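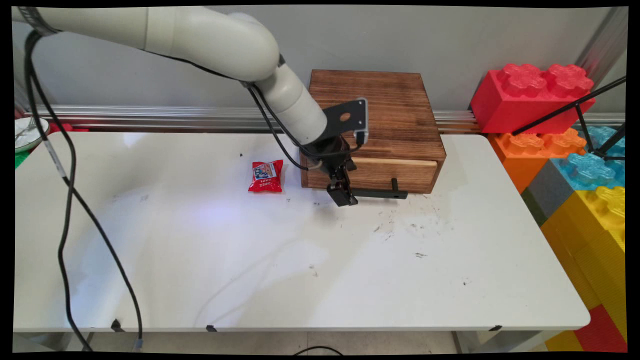 Queria ajuda para escolher entre óleo e cera em madeira de interior que é mexida todos os dias. Já li várias páginas e cada uma diz a sua coisa. Até agora usei sempre óleo, da marca Sjögren, o incolor, porque era o que havia em casa. A peça que me preocupa mais é a caixa de madeira que está em cima do tampo branco, porque leva com mãos a toda a hora, às vezes engorduradas, e tem de continuar a poder ser limpa com um pano húmido. Passados dois meses da última demão, a superfície ficou ligeiramente pegajosa ao toque, sobretudo em dias de humidade. Não mancha os dedos, mas o pó cola-se.

O que fiz, por ordem: lixei a 180, tirei o pó com um pano, apliquei uma demão generosa com trincha, deixei secar de um dia para o outro e dei mais duas no mesmo fim de semana. Entre elas não lixei. Foi em fevereiro, na arrecadação, que não tem aquecimento.

Tenho ainda outra dúvida. Na mesma divisão a madeira não é toda igual. As faces largas são escuras e com muito veio, e os cantos são bem mais claros. Com óleo tenho receio de aumentar a diferença, e com cera tenho receio de ficar esbranquiçado nos veios escuros.
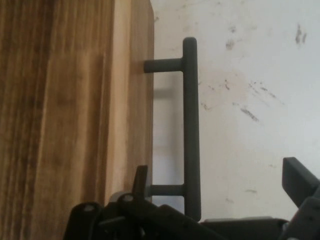 *Veio vertical da face larga e canto mais claro, com o puxador em barra cinzento-escuro.*

Na loja recomendaram-me a cera Brosura, por cima do óleo que já lá está. Disseram que tapava o pegajoso. Custa 29 euros a lata, por isso gostava de ter a certeza antes de comprar. Também não sei se devo desmontar os puxadores ou se basta proteger com fita.

Resumindo o que pergunto: a cera pode ir por cima do óleo assim como está? Há maneira de recuperar sem lixar tudo outra vez? E como se trata a parte clara?

Ulla Grønli
Jun 9, 2018

---

**Marit Öberg**

A cera por cima de óleo pegajoso não resolve. O óleo que está mole por baixo precisa de ar para endurecer, e a cera corta-lhe o ar. Fica com duas camadas moles em vez de uma, e a seguir dá muito mais trabalho a tirar. Não compre a lata por enquanto.

O mais provável é ter ficado óleo a mais na superfície. Uma demão generosa à trincha é normal, mas ao fim de um quarto de hora, ou do tempo que a lata indicar, tem de se passar um pano seco e retirar tudo o que a madeira não absorveu. Na descrição não aparece esse passo. As outras demãos já quase não entraram e ficaram por cima, a secar ao frio. Uma arrecadação sem aquecimento no inverno é mau sítio para isto, porque o óleo endurece muito devagar com temperaturas baixas.

Para recuperar, eu fazia assim:

1. Experimente primeiro numa zona pequena e pouco visível. O fundo costuma servir.
2. Molhe um pano de algodão em aguarrás (ou no diluente indicado pelo fabricante do óleo) e esfregue no sentido do veio. Mude de pano assim que deixar de agarrar. Janela aberta e luvas.
3. Deixe evaporar bem, no mínimo um dia, numa divisão aquecida.
4. Se ainda estiver pegajoso, repita. Se estiver liso mas com brilho irregular, passe um esfregão abrasivo fino, sem força.
5. Só depois uma demão de óleo muito fina, aplicada com pano, e retirada com outro pano limpo. A mão deve passar e não sentir nada.

Os panos com óleo não vão amachucados para o lixo. Estenda-os ao ar livre até ficarem rijos, ou mergulhe-os em água num recipiente metálico com tampa. Podem aquecer sozinhos e pegar fogo. Isto vem escrito nas latas em letra pequena e muita gente não lê.

Quanto à cor: o óleo escurece sempre um pouco, mesmo o que se vende como incolor. Na madeira escura nota-se mais profundidade no veio, na clara nota-se um tom mais amarelo. A diferença entre as duas mantém-se, e com os anos a parte clara pode ir amarelecendo. Se quer manter os cantos claros, há óleos com um pouco de pigmento branco próprios para isso. Aplique apenas no canto, com um pano dobrado, e pare na aresta. Se passar para a face escura, limpe logo.

A cera eu usaria apenas em peças decorativas. Numa superfície que se limpa com pano húmido, gasta-se depressa e marca com as gotas de água.

---

**gradska**

Tive o mesmo problema com uma prateleira e pus ao sol três dias. Passou. Mas era verão.

Cera dá bom cheiro mas para mãos engorduradas não presta.

---

**marceneiro_da_pletine**

Concordo com a Marit na causa, discordo em parte quanto à cera. Trabalhei anos na oficina da Pletine e usávamos óleo com cera por cima em muita coisa, sem queixas. A condição é o óleo estar curado, e curado é diferente de seco ao toque. Seco ao toque é um dia ou dois. Para a cura completa contávamos quatro semanas com boa temperatura, e nas peças feitas no inverno esperávamos mais. Quem respeita isso pode pôr uma camada fina de cera dura e fica com um toque muito agradável.

Para os veios escuros, a cera esbranquiçada aparece quando se usa pasta clara em madeira de poro aberto e não se escova bem. Nesse caso use cera escura na face e clara no canto, ou uma cera transparente líquida. Escove com cerdas macias, no sentido do veio, antes de puxar o lustro.

Lixagem: 180 está bem para a primeira passagem, mas entre demãos convém passar 320 ou um esfregão fino, só para tirar a fibra que levanta. Não lixe mais fino do que isso antes da primeira demão. A madeira fecha e o óleo entra menos, e aí volta ao mesmo problema do excesso.

Puxadores: desmonte. A fita junto aos apoios deixa sempre uma linha, e o diluente mete-se por baixo dela e pode atacar a tinta do metal, se for pintado. São uns minutos de chave de fendas. Guarde os parafusos num saco com o nome da porta ou gaveta, que nem sempre têm todos o mesmo comprimento. Ao montar, aperte à mão até encostar e depois só mais um pouco. Se apertar demais em madeira acabada de olear, fica a marca do apoio.

Aproveite para olear por dentro dos furos com um cotonete. A madeira de topo bebe muito, e é por ali que entra a humidade quando se limpa à volta do puxador com o pano molhado.

Para a limpeza do dia a dia, água morna com uma gota de sabão neutro, pano bem torcido, e secar logo a seguir. Nada de produtos com silicone. Se um dia quiser voltar a dar óleo, o silicone faz crateras e não há maneira fácil de o tirar.

---

**Ulla Grønli**

Obrigada a todos. De facto não retirei o excesso, nem sabia que era preciso. Experimentei a aguarrás no fundo da caixa e o pano saiu amarelo. Vou seguir os passos da Marit e deixar a cera para depois. Os puxadores vou desmontar. O óleo com pigmento branco ainda não encontrei à venda aqui perto, se alguém souber de uma lata pequena, diga.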